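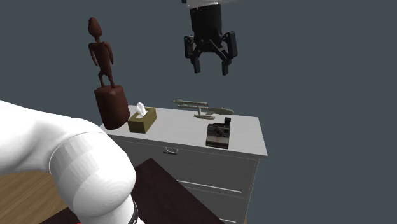 Image de synthèse : bras de robot blanc, pince noire et commode à plateau clair.

LA TRAVERSÉE DU VUTAU, CÔTÉ RELAIS
Lettre du club, 20 mai 2022

Alors voilà, on l'a fait ! Vous êtes plusieurs à m'avoir demandé un récit depuis notre retour, et je m'y mets enfin, les mollets encore un peu raides et le sac toujours pas défait dans l'entrée. Pour celles et ceux qui ont rejoint le club ce printemps : la Traversée du Vutau fait 40 kilomètres, entre le village de Skadska et le lac du Janero, et on peut la courir seul ou en relais de deux. Philomena Amoah et moi avions choisi le relais. On s'était inscrites en décembre, un soir de pluie, après une séance de côtes où on s'était trouvées formidables.

Le départ se donne devant la fontaine de Skadska, à une heure où même les boulangers ont l'air surpris de vous voir. J'adore ça. Les frontales, les gens qui trottinent sur place en se frottant les bras, la file pour les toilettes qui n'avance pas, les inconnus qui vous demandent si vous avez pris les bâtons (je ne les avais pas pris, et j'ai passé tout le premier col à y penser). Dossard 85 pour notre équipe, épinglé de travers à cause de mes doigts gelés. Philomena était déjà dans la navette vers le point de relais, avec sa couverture et deux bananes.

Ma partie commençait par une longue montée en forêt. On m'avait prévenue qu'il y avait un bouchon à l'entrée du sentier, je suis donc partie plus vite que d'habitude pour me placer, et je l'ai payé assez vite. Au premier replat j'avais le souffle d'une locomotive. Un coureur en maillot jaune m'a glissé en passant « ça se calme après la cabane », et il avait raison : derrière la cabane on sort des arbres, la pente s'adoucit et on découvre toute la crête d'un coup, avec le jour qui se lève derrière. J'ai crié toute seule. Plusieurs personnes ont crié aussi, je crois qu'on était tous un peu fatigués et très contents.

Le ravitaillement du kilomètre 13 mérite un paragraphe. De la soupe ! Des pommes de terre tièdes au gros sel ! Un monsieur à l'accordéon qui jouait assis sur une glacière ! Je m'étais promis de ne pas traîner et j'y ai laissé un bon moment, le temps de reprendre de la soupe et de changer de chaussettes. Si vous courez là-bas l'an prochain, emportez votre gobelet, il n'y en a pas sur place, et vérifiez qu'il ferme bien. Le mien a fini au fond du sac avec un reste de bouillon dedans. Mon coupe-vent sent encore le poireau.

Ensuite vient la descente vers la bergerie, et là je vous dois un aveu : je descends mal. Je me crispe, je regarde mes pieds, je me fais doubler par des gens qui discutent de leurs vacances. Mais les exercices d'Amparo Cuervo ont vraiment servi, tous ces mardis soir sur les escaliers du stade à poser le pied court et à relâcher les épaules. Je me répétais « petits pas, bras ouverts » comme une comptine et pour la première fois j'ai pris du plaisir dans les cailloux. Merci Amparo ! (Elle me fait dire que le créneau escaliers continue jusqu'aux vacances et qu'il reste de la place.)

À la bergerie, Philomena m'attendait en sautillant. Le relais se passe avec une petite lanière de tissu qu'on accroche au poignet de l'autre, et bien sûr on a fait un nœud. On a perdu là un temps ridicule, à rire et à tirer chacune de notre côté pendant que la bénévole essayait de nous aider avec les dents. Et puis elle est partie, et je me suis assise dans l'herbe, incapable de me relever.

Je lui laisse la parole pour la suite, c'est elle qui a eu la plus belle portion :

« J'avais une boule au ventre dans la navette et plus rien dès les premiers mètres. Le chemin longe un torrent, il y a des passerelles, on court presque tout le temps à l'ombre. J'ai fait un bout de route avec deux sœurs qui chantaient. Le passage dur, c'est la remontée vers le col du Janero, en plein soleil, avec des lacets dont on ne voit pas la fin. J'ai marché, beaucoup marché, en buvant par petites gorgées. Au col on aperçoit le lac et on se croit arrivé, sauf qu'il reste toute la descente et une boucle sur la rive. Cette boucle, je l'ai maudite. Et dans la dernière ligne droite j'ai vu Amparo qui agitait son bonnet, j'ai accéléré comme si on allait gagner quelque chose. »

On n'a rien gagné, on est au milieu du classement et on est ravies. L'organisation donne à chaque équipe un pot de miel de la vallée, que Philomena garde chez elle jusqu'à nouvel ordre (je compte bien négocier).

Quelques notes pratiques pour les futurs inscrits, en vrac. La navette du retour part du parking au-dessus du lac et le parking est plus loin qu'on ne pense, gardez des jambes ou des tongs. Il fait froid au départ et franchement chaud au col, prévoyez des couches faciles à enlever en marchant. Le balisage est très bon, sauf au croisement après la bergerie où il faut bien prendre à gauche. Pour les chaussures, j'étais en Kwon, le modèle que je porte à l'entraînement, déjà bien usé. Aucune ampoule, mais je n'aurais pas dit non à un peu plus d'accroche dans les dalles humides. Philomena avait des chaussures presque neuves et une ampoule au talon gauche, elle vous la racontera volontiers.

Et maintenant ? On voudrait y retourner avec plusieurs équipes du club l'année prochaine. L'ambiance s'y prête tellement, il y a des coureurs de tous niveaux et les barrières horaires laissent le temps de souffler. Si l'idée vous tente, venez en parler au stade avant la séance ou après, ou répondez simplement à cette lettre. On fera une sortie longue en forêt pour se mettre en jambes, à allure bavarde, avec un goûter à l'arrivée. Amparo s'est déjà proposée pour la soupe, celle aux pommes de terre, elle a demandé la recette au ravitaillement. Apportez vos gobelets !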